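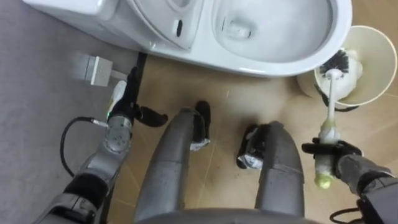

Why would a court ask regular people to decide, asks Yuzuki Hosoda, when there is a judge sitting right there who went to school for it?

Well, Yuzuki, that is a question grown-ups have been arguing over for hundreds of years, so you are in very good company. Get comfortable, because the answer takes a little while and we have to go by way of a letter in the mailbox, a lot of waiting, and a long talk in a closed room.

What is a jury?

A jury is a group of regular people who come to a courthouse, listen to a case, and decide together what the facts are. In a serious criminal trial in the United States there are usually twelve of them. They might be bus drivers or dentists or people who bake bread for a living. They don't work for the court, and they don't work for the police. When the trial is over they go home and most of them never do it again.

The judge is there the whole time, and the judge has a big job too. You can think of it this way. Suppose your class is playing kickball and there's a fuss about whether the ball was out. One person knows the rulebook by heart and can tell you exactly what "out" means. But somebody still has to say where the ball landed! In a trial with a jury, the judge is the one with the rulebook (which is the law), and the jury are the ones who say where the ball landed.

So why not let the judge do both?

Sometimes the judge does. There are trials without a jury, and they're called bench trials, after the bench where the judge sits. It's a real desk most of the time, but the old name stuck.

Long ago, though, people in many places worried about giving all of that power to one person. Judges were often picked by the king. If the king was angry at you, and the king's judge was the only one deciding, you can imagine how that might go. Having your neighbors decide made it a good deal harder for someone powerful to send a person to jail just for being a nuisance. When the United States was brand new, the people writing its rules cared about this so much that they put jury trials into the Constitution, and then put them in again in the Bill of Rights.

It still matters today, and it matters in a special way when the person on trial is somebody important, like a mayor or a sheriff. People in charge are supposed to follow the same laws as everybody else. If a mayor is accused of taking money that belongs to the town, it may be the town's own people, or people from close by, who sit down and hear the case.

How do you get picked?

You can't sign up, and you can't buy your way in. The court starts with long lists of grown-ups, often made from voter lists and driver's license lists, and a computer picks names by chance. Those people get a letter called a summons. (It has an s on the end even when there's only one of them, which I got wrong for years.)

Let's make up a courthouse so we can follow along. We'll put it in a town named Grendville. For a big trial the Grendville court might mail up to 600 letters, and that sounds like an awful lot for twelve chairs, but some people will have moved away, some will be sick, and some will be taking care of a new baby. Courts would much sooner have too many people than too few.

One of our letters goes to Emiko Shibata. She reads it standing at the mailbox, says "oh dear," and puts it on the refrigerator so she won't forget. On the right morning she packs a sandwich and a thick book and goes to the courthouse, where she sits in a big room with everybody else and waits. There is a great deal of waiting in jury duty. Ask any grown-up who has done it and they'll tell you all about the chairs.

Then a clerk calls 41 names, and Emiko's is one of them. They all go into the courtroom, and now come the questions. The judge asks some, and the lawyers may ask some as well. Do you know anybody in this case? Have you read about it in the news? Is there any reason you couldn't be fair? This part has a fancy French name, voir dire, and people say it all sorts of ways, so don't worry about how you say it.

Gerasimos Petridis is in the group too, and he puts up his hand. The man on trial is his cousin. The judge thanks him kindly and sends him home. He isn't in trouble. It would be terribly hard to be fair about your own cousin, and the court knows that, and so do you if you've ever had to judge a drawing contest with your best friend in it.

By the afternoon the seats are filled. The court also picks 4 extra people called alternates, who sit and listen just like the others in case a juror gets the flu.

What happens in the trial?

First the lawyers talk. The lawyer who says a crime was committed is the prosecutor, and the one who helps the accused person is the defense lawyer. Then come the witnesses, who promise to tell the truth and answer questions about what they saw or know. There may be papers to look at, or phone messages, or a map. All of this together is called evidence.

Jurors have to follow some strict rules while this is going on. They can't look up the case on their phones. They can't go and poke around the place where it happened. They can't even chat about it at dinner! Emiko's family would dearly love to hear everything, and she has to say "I can't talk about it yet, please pass the peas."

The person on trial doesn't have to prove anything. That surprises a lot of children, and some grown-ups. A person is presumed innocent — that means the jury has to start out treating them as not guilty — and the prosecutor has to bring enough evidence to change that. In a criminal trial it has to be so strong that the jurors are left with no reasonable doubt.

Behind the closed door

When both sides have finished, the judge explains the law, and the jurors go into a room by themselves to talk. The word for this is deliberating. They choose one person to keep the talk in order, called the foreperson. They go back over the evidence, they disagree, they have some coffee, they disagree some more. Some juries are done in an hour. Others take days.

In a criminal trial every one of the jurors has to agree before they can say "guilty," and every one of them has to agree before they can say "not guilty," too. If they try and try and just can't, it's called a hung jury, and the judge may end the trial. The prosecutor then has to decide whether to start all over again with new jurors.

What the jury decides is called the verdict. If it's "guilty," it is usually the judge who decides on the punishment later on, on a different day. If it's "not guilty," the person is free to go, and they can't be put on trial again in that court for the very same thing.

Do jurors ever get it wrong?

Yes, they do. They are people, and a witness can be mistaken, or a piece of evidence can turn up years too late. A person who is found guilty can ask a higher court to look for mistakes in how the trial was run, and this is called an appeal.

Can children be on a jury?

Not in a regular court. You have to be a citizen and at least eighteen, and in a few states a little older than that. Some towns do have something called teen court, though, where young people hear small cases about other young people, and they take it very seriously. You can also go and watch a trial, as most of them are open to everyone. Bring a grown-up, leave your gum at home, and call the courthouse first to ask which day would be a good one for visitors.

Words to keep

Summons: the letter that tells you to come to court.
Evidence: the things people say and show in a trial to help the jury decide.
Alternate: an extra juror who listens in case one is needed.
Deliberate: to talk something over carefully before deciding.
Verdict: what the jury decides.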